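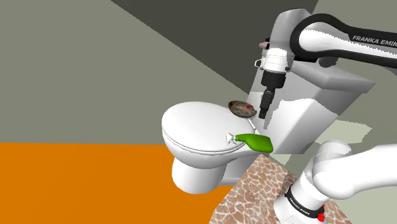
Danemwood household sim pack: worth paying for?

Forum: Simulation and Software

mossgate
January 28, 2026
Looking at the Danemwood pack for tabletop and household pick tasks. The bathroom scene is the one I care about. I ran it on the trial with the Franka, with the green bottle lying on the closed toilet lid and the small brown dish by the tank. Loads fine, arm moves fine. Shadows on the tank are stair-stepped and I can't get rid of that. Full license is $1222. Anyone using it for real work?

tilde_k
We bought it in June. The shadow edges are the shadow map resolution, and the default is low. Raise it in the render settings and expect to lose speed. I went from 39 frames a second to a lot less on an older card.

Enberg_fan
For that price I'd want better looking rooms. The walls are flat with no texture and the floor is plain orange next to cobblestone. What bathroom has that? Enberg's scenes cost more but a policy trained on them has some chance on a real camera.

tilde_k
Disagree. The odd floors are the randomizer. You want odd floors if you train from images. Turn it off if it bothers you.

Enberg_fan
Random textures don't fix bad lighting. We tried both packs and kept Enberg.

rgl_bench
Check the collision meshes before you pay. Visuals are easy to swap. In my copy the small dish with the thin handle had a collision shape that was one solid block, so the fingers stopped short of the handle. Gatach has a free tool that rebuilds them. Took me 2 evenings for the whole pack.

mossgate
Is that fixed in the current build? Mine says 2743.

rgl_bench
Mine was older. Turn on the collision view and look at the handle.

mossgate
Will do. Stojanovska is quoting me for a custom scene too, so I'll wait for their number before I buy anything.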